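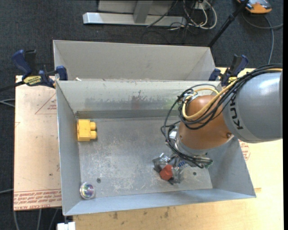
Larkik Incident Log: Unguided Winter Travel

Data card, release 3

Summary

Larkik is a table of incident records for self-organised winter trips by snowmobile, ski and foot in northern and alpine terrain. Each row is one call-out or one self-reported near miss. The table was compiled to support work on trip planning, equipment choice and response times. It holds 3848 rows and is distributed as one CSV file with a separate code list.

Contents

larkik_main.csv — one row per incident
larkik_codes.csv — values and labels for all coded columns
regions.csv — region names and parent regions
CHANGES.txt — differences between releases

Sources

Records come from two places. The first is the Grultico call-out register, which covers incidents where a ground party or aircraft was sent. The second is the Asamoah trip-report forms, filled in by travellers after they got home. The source column gives the origin of each row (G or A). Where both sources cover the same incident, the register row is kept and the form text is moved to notes_secondary.

Columns

incident_id: string, unique, stable across releases.
source: G or A.
month: integer, 1 to 12. The day of the month is withheld.
region: code, see regions.csv.
mode: snowmobile, ski, snowshoe, foot, mixed.
party_size: integer. Blank if unknown.
minors: yes, no, unknown. Refers to any traveller under 18.
guide: yes, no, unknown. A friend with local knowledge is coded no.
comms: highest-grade device carried (none, mobile, vhf, satphone, beacon).
comms_used: whether the device in comms was used to raise the alarm.
temp_c: air temperature in degrees Celsius at the nearest station.
visibility_m: visibility in metres, capped at 800.
delay_min: minutes between the alarm and the departure of the first response party. G rows only.
outcome: coded, see larkik_codes.csv.
notes, notes_secondary: free text, edited to remove names.

Coding

Free-text reports were coded by two readers working separately. Disagreements went to a third reader, whose decision is final and is not flagged in the table. The cause of an incident is not coded. Earlier drafts had a cause column, but the readers applied it inconsistently and it was dropped before release 1.

Visibility is taken from the report if a figure is given. Otherwise it is taken from the nearest station within 30 kilometres. If there is no station in range, the cell is blank. Station readings in valleys are a poor guide to conditions on a glacier or plateau — treat them accordingly.

Known problems

Near misses are under-reported by guided parties, so the guide column should not be used to calculate relative risk. There is no denominator: Larkik does not record trips that ended without incident.

The Wodier region was split in two for release 2. Roughly 100 older rows could not be assigned to either half and carry the parent code WOD.

Snowmobile rows do not distinguish between rented and privately owned machines. The source forms asked the question in different ways over the years and the answers could not be harmonised.

delay_min includes negative values in a small number of rows. These are calls where a party was already on its way for another job. They have been left in. Filter them before computing a mean.

Some travellers filed more than one form for the same trip. Duplicates were merged where region, month and party size matched and the text agreed.

Privacy

Names, licence numbers, registration numbers and exact coordinates have been removed. Small regions may still allow identification when combined with press coverage. Users agree not to attempt this.

Loading

Encoding is UTF-8, the separator is a comma, and the decimal mark is a point. Blank cells mean unknown. Zero is a valid value in temp_c. Read incident_id as a string or the leading zeros will be lost.

Corrections

Send corrections with the incident_id and the column name. Changes to coded values are listed in CHANGES.txt at the next release — spelling fixes in the notes are not.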